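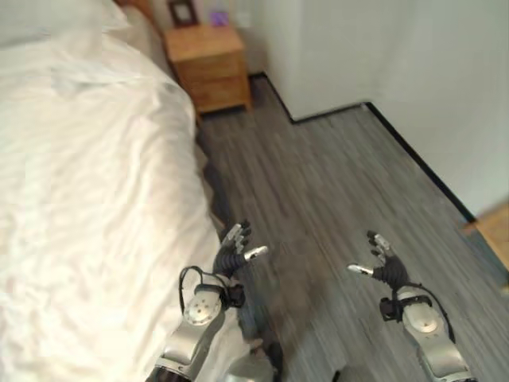 Bedroom Refurbishment and Linen Programme: Second Progress Report to the Mansour Fund

Last updated: 5 July 2021

1. Purpose of this report

This report is submitted by the Ernance Housing Association under the terms of the grant awarded for the refurbishment of guest bedrooms at Cevska House. It covers the period since the first report, which was submitted in February, and should be read together with the schedule of works agreed at that time. Expenditure is reported separately in the quarterly return, and only those items on which the Fund asked for further comment are repeated below.

2. Rooms

Work on the bedrooms on the lower two floors is complete. Walls have been repainted white throughout and the black skirting has been retained. The old carpet has been lifted and replaced with grey wood-look planks, as set out in the revised specification. The Fund will recall that a paler plank was originally proposed. The grey was preferred by residents at the open afternoon and was available from Poltora at the same price per pack, with delivery two weeks sooner.

Each bedroom is furnished with a bed with a light-coloured headboard and a two-drawer wooden nightstand in a honey-brown finish. The nightstand stands at the head of the bed, within reach of the pillow. The top is left clear for residents to use as they wish, and many have placed framed pictures and small personal items there. We have been asked whether a larger cabinet could be supplied. In the narrower rooms, where a section of wall projects beside the bed, a larger cabinet would not fit without moving the bed towards the door, and no change to the specification is requested.

The upper floor remains outstanding. Two rooms there require repairs to the window surrounds before painting can begin. The contractor has inspected them and the work has been priced within the existing contingency.

3. Bedding and linen

The bedding order was placed with Poltora in two parts. The first part, comprising 124 duvets with matching white covers, has been received in full and checked against the delivery note. The second part comprised 285 pillowcases, of which one carton was returned on account of faulty stitching. A replacement carton has since been supplied at no charge.

White was chosen for all covers so that items can be laundered together and exchanged freely between rooms. The linen store on the ground floor has been fitted with deeper shelves, and folded duvets no longer need to be kept in the corridor cupboard. Labels have been sewn into the duvet covers and will be added to the pillowcases during the next period.

4. Bed-making and daily tidying

The grant also supports a short written guide to the daily care of the rooms. A first draft has been in use on the lower floors. It asks that the duvet be shaken out from the foot of the bed, drawn up level with the pillow and smoothed from the centre towards both sides, with an equal drop to left and right. 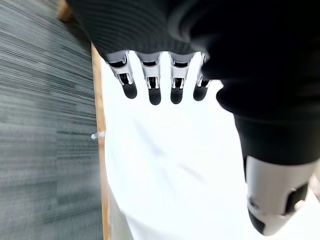

Comments on the draft were mostly concerned with the order of tasks. Several members of staff prefer to clear the nightstand and wipe it down before attending to the bed, and the next version will allow for either order. The instruction to move personal items into the drawers while dusting has been withdrawn. Items are now lifted, the surface is wiped, and each item is returned to the place from which it was taken.

A paragraph on floors has been added. The planks are to be swept daily along their length and cleaned with a well-wrung mop. Particular attention is drawn to the strip beneath the overhang of the duvet, where dust is easily missed.

5. Matters for the Fund's attention

The Association requests approval to transfer £2,000 from the heading for curtains to the heading for flooring. The curtains were obtained for less than the estimate. The transfer would allow the upper landing to be laid with the same planks as the bedrooms.

A further £600 is held for spare duvet covers. No order has yet been placed, and the Association proposes to wait until the upper floor is occupied so that the quantity can be settled with greater confidence.

6. Next period

Repairs to the window surrounds will be carried out first, followed by painting and flooring on the upper floor. Furniture for those rooms is in storage with Poltora and will be delivered on request. The revised guide will be sent to the Fund with the third report, together with the final inventory for Cevska House.

Shares: 3 | Comments: 0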